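Clay, ash and a very long drive: a chat with Ragnheiður Thoroddsen

2024-03-05

Ragnheiður Thoroddsen laughs when I ask how a potter ends up running a print gallery. "By saying yes too often," she says, and pours the tea before I've found my pen.

We're in the back room at Clarnthorpe Gallery, where her autumn hang has just gone up, and I have to say it's a beauty. There are 40 works by two printmakers, Vendula Tichý and Shadi Hijazi, who had never met until she put them on the same wall. Tichý makes big, dark woodcuts of river gums after fire. Hijazi works tiny, in etching, and you have to lean right in to catch the birds.

"I had Vendula's work in my head for years," Thoroddsen says. "Then Shadi posted me an envelope of proofs, no letter, and I rang him before I'd sat down. The greys! I hadn't seen greys like that since art school."

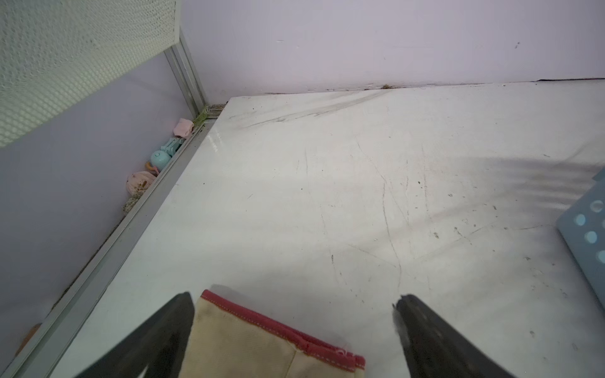 Cream cloth with a red-pink band.

She grew up around kilns and still fires a couple of times a year, but paper has well and truly won. Her first show was in a shearing shed at Sanditz, with the prints pegged to fencing wire and a crowd of around 290 over the weekend. She sold enough to pay for the fuel home. "I was so happy I sang the whole way," she says. "I had no idea what I was doing, and the pegs left marks on two of them. I bought those two myself."

The pegs are gone now. Everything in the current show is float-mounted in pale ash frames by Branislav Sýkora, whose workshop is a few streets over, and she's as keen to talk about his corners as about the pictures. "Go and look at the big one by the door. You can't find the join. I've tried with my fingernail."

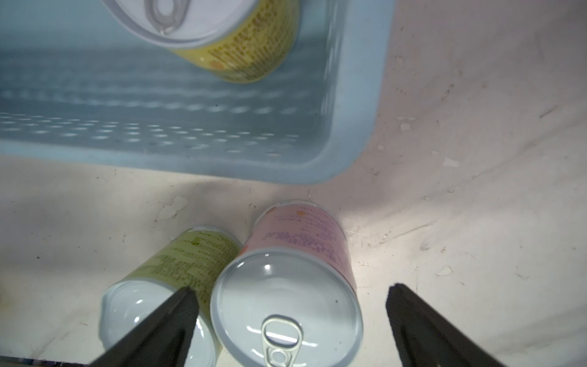
Light blue basket, with a yellow-labelled can inside.

What does she look for when she's buying for herself? "Colour that hangs about," she says straight away. "If I'm washing up that night and I can still see it, I ring back in the morning." The last piece she rang back for was Tichý's Hudec Crossing, a three-block print in rust and black, and it hangs over her own kitchen table, a bit too close to the toaster.

She'd love more people to handle prints before they're framed, so the plan chest in the front room stays unlocked. Wash your hands, pull out a drawer and take your time. I lost most of an hour in there and came out wanting four things.

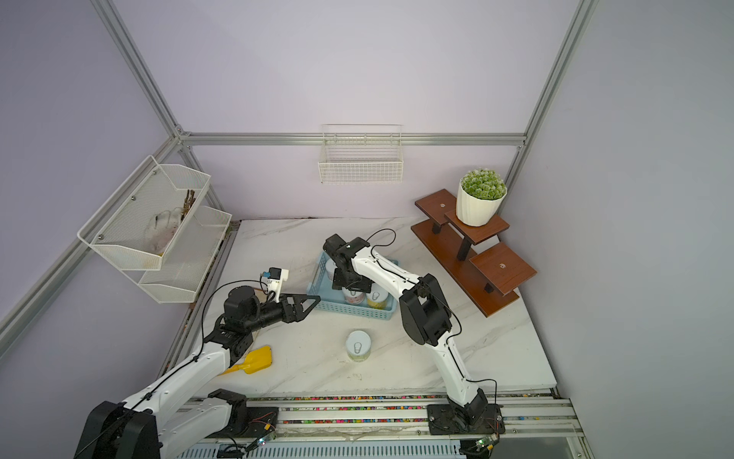 Can visitors buy a print from the show unframed?
Most of the prints are available unframed, and Thoroddsen will keep one aside for you until the show closes in April.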